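Up at seven, tea, no milk. Rang Tincuța Rusu re the Sestholm trip, she can't do May now — typical. Spent 40 quid on train tickets I may not even use.

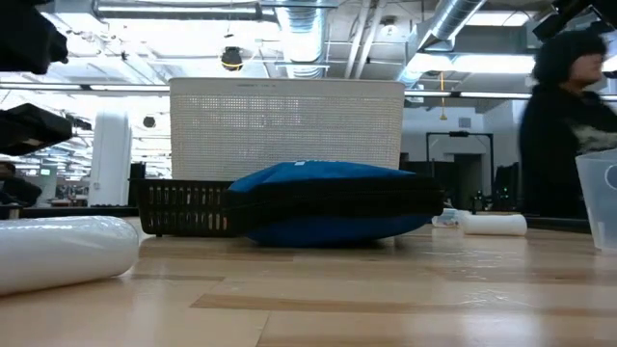 Packing is going slowly. Still no list, still no idea wich coat. Chargers and pens can go in the blue zip pouch, the one against the black basket, then the big white bin gets whatever's left over. Should of started last night. Knees sore from the stairs. Soup for lunch, then post office before it shuts — must ring Mum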